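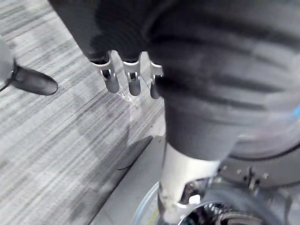

Figure 4. Wrist camera view with three fingers and the base wheel in sight.

4. Wrist camera set-up for floor pickup trials

This section covers the Belari floor pickup method, in which the policy is trained on wrist views alone. Complete Section 3 (arm homing) first.

4.1 Fit the sleeve. Pull the fabric cover down to the knuckles and leave the lower finger segments exposed.

4.2 Open the hand fully and point the fingers at the floor.

4.3 Check the live view. The fingertips must be visible against the carpet. The thumb may appear large and soft – the lens is focused on the floor.

CAUTION: Keep feet clear of the wheels while the base is powered.

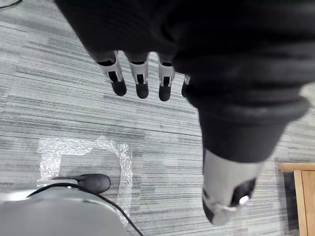

Itance, November

Figure 5. Open hand above the carpet, with clear plastic on the floor at lower left.

4.4 Start a recording and lower the hand at the slow rate. Stop the arm if a finger touches the body or the furniture.

4.5 Mark each attempt as held, dropped or missed. Leave unclear attempts unmarked.

NOTE: Clear film is a hard target for this method. In the Itance trials the policy was trained on 2000 attempts, of which 1149 were marked held. Most misses came from glare on the film. Gavin Lennox repeated the labeling with the same rules and changed 2 marks.

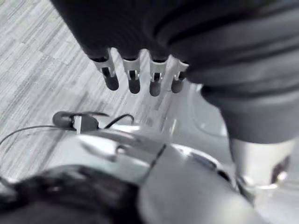

Reading time: 2 minutes

Figure 6. Fingers over the carpet tiles, with the arm casing across the lower part of the view.

4.6 Draw the body mask over the arm casing and base panels. Do not mask the fingertips. Bright panels left outside the mask are often scored as film.

4.7 Trace any cable in view and confirm that it has slack through the full reach.

CAUTION: A cable near the target can be grasped by mistake. Stop the trial before moving it.

4.8 Save the mask with the trial set. Redraw it whenever the sleeve is refitted – a small shift in the fabric changes the covered area.

For scoring, go to Section 5.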